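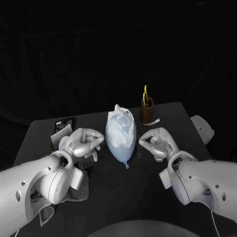
Writing Our Own Rules for a Two-Armed Robot
Project report, spring term

So when I signed up for this project I figured I'd be coding the whole time. I ended up spending most of it arguing over a two-page sheet of house rules, and I had way more fun than I expected!

Our lab bench at Paltada has a two-armed setup with humanoid hands, and people use it for soft-object handling: balloons, tissue paper, cloth, that kind of thing. The only written guidance was a printout that said "be careful near the arms" and a phone number that didn't work anymore. My partner Matúš Koubek and I were asked to write something students would really follow.

What we did first

We read what we could get our hands on. The big one for industrial robots is ISO 10218, and there's a technical specification, ISO/TS 15066, that deals with people and robots sharing a space. A lot of it is written for factory cells with fences and trained operators, so you can't just copy it onto a student bench. But the main idea carries over: you assess the whole task, including whatever the hand is holding and whatever is lying on the table. I had been thinking of the arm as the dangerous thing and everything else as scenery (oops).

Then we went through the old session logs. There were 143 entries, and we sorted the ones that mentioned a stop or a problem. We found 34. Hardly any were about the arm getting near a person. Most were boring stuff like an item left in reach, a cable that snagged, or a session where one person thought the other had the stop button.

The rules, more or less

Our first draft had 16 rules and Iveta Hájek, our supervisor, sent it back with a note saying she'd quit reading at number nine. Fair enough. We merged and cut until we had these:

Clear the table of anything the task doesn't need before the arms are powered. Sharp tools go in the drawer, even if they're standing in a cup and look harmless.

Keep cloth and cables out of the path of both forearms.

Say out loud who has the stop button, and that person does nothing else.

No reaching in to fix the object while the motors are live. Stop first, then fix.

Any cover that's off gets written in the log, with initials.

Balloons: eye protection for everyone at the bench, and ask about latex allergies before you start.

Matúš and I fought over the fourth one for two whole meetings. He wanted an exception for slow mode, which would save a ton of time when a balloon rolls away every other try. I get it, I've been there, but "slow" meant something different to every person we asked, so we left the exception out.

How it went

We ran the sheet with 2 groups in December as a pilot. Setup got longer and people grumbled. The stop button rule caught on right away, and the log rule did not; we still find blanks. I'd try putting the log on a clipboard right by the power switch.

We never measured contact force, so I can't say anything about safe speeds, and the sheet doesn't try to. Iveta wants the next group to borrow a force gauge and start there. The current version is taped up next to the bench, with Matúš's pencil notes about slow mode still in the margin.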